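Enwood 2.1: reseña del módulo de tareas domésticas

Enwood es un entorno de simulación para evaluar brazos robóticos en labores de casa. Lo probamos con la tarea de mesa y cajón, 764 ensayos en total, con la configuración de fábrica. El tablero barnizado devuelve un reflejo amplio que aclara la veta, condición exigente para la visión de corto alcance.
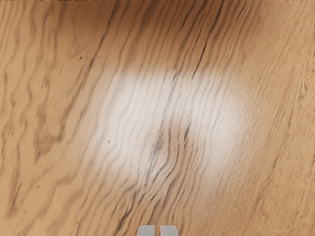
Gourlay objeta que un simulador no responde a la pregunta de fondo: un cajón real se atasca, se hincha con la humedad y nunca pesa lo mismo dos veces.

La objeción es válida en parte. El módulo permite variar fricción y holgura de guías, pero no deformación. Con los valores nominales, el controlador Irkum abrió el cajón en el 83 % de los ensayos; con fricción alta, la cifra cae de forma apreciable.
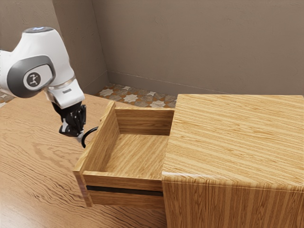 El cierre da peores resultados que la apertura, y guardar objetos peores aún. Cada ciclo completo tarda 11 minutos de cálculo en nuestro equipo. La documentación es escasa y el registro de fallos no distingue colisión de agarre perdido.

Apto para comparar controladores. Para encargar la cocina a una máquina, todavía no.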